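September, bench 2, late afternoon

Reassembly runs are in! Fletcher Bolger and I finished the last block just after four and I want to get this down while I can still read my own scribbles.

Recap for the Brurnlow lot: the question was whether the policy does better when we label each demonstration by sub-task (memory, drive, CPU, and so on) or leave the whole take as one long stretch. We trained on 209 demonstrations, same network, same learning rate, only the labels changed. Then 66 trials for each version, with the start positions of the parts taken from the McKinnon list so neither version got the easy ones.

Labelled version: 9 failed drive grasps. Unlabelled: well into the twenties before I stopped tallying on paper and let the script do it. I'd hoped for a gap but nothing like that. The drive carrier is the hard one, so I'm very pleased.
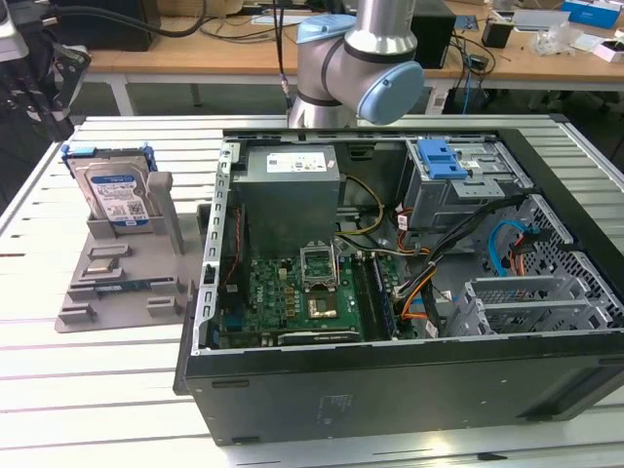

Open tower and parts fixture, both views from the same session. 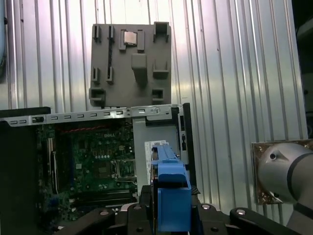

What I find most interesting is where the failures sit. The unlabelled policy is fine on the approach, then dithers over the carrier, goes down a bit, comes back up, goes down again. Fletcher thinks it is mixing up the end of one sub-task with the start of the next, and having gone through 147 of the clips I'm coming round to that. The labelled one just commits. Lovely to watch – even the misses are quick.

CPU still poor for both. Lining it up over the socket needs a better view than the wrist camera gives us when the fingers are closed, and I doubt more data will cure that by itself. Might try feeding in the fixed camera at a higher crop.

To do:
Rerun the unlabelled version with a new seed before we get too excited.
Send the failure clips to Murnitbridge, they asked for the raw ones.
Check the Piduteck logger clock, it drifted again during the second block.
Tighten the left finger mount (F. has the hex keys).

Fletcher wants to try half the labels next, to see how few we can get away with. Good idea, starting on that tomorrow morning.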